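Wicker

Wicker is a way of making baskets, furniture and other objects by weaving flexible plant stems. The name describes the method and does not belong to one plant. Willow, rattan, reed and bamboo are all used.

Materials

In the Oláh valley, willow is cut in January, when the leaves are off. The rods are sorted by length and soaked before weaving. Brown willow keeps its bark - white willow is peeled. 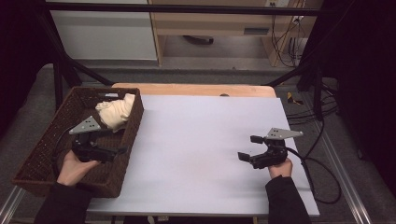

Weaving

Most round baskets start from a cross of 6 thick sticks. Thin rods then go in front of one stake and behind the next. Andor Bakos, a weaver from Moltia, recorded 52 border patterns, of which almost all need at least three rods.

Care

A wicker basket should be brushed with a soft brush and kept away from heaters. Very dry stems become brittle and can break at the rim. Anikó Szénási advises to wipe them with a damp cloth two times a year.

See also: Rattan, Cane seat, Willow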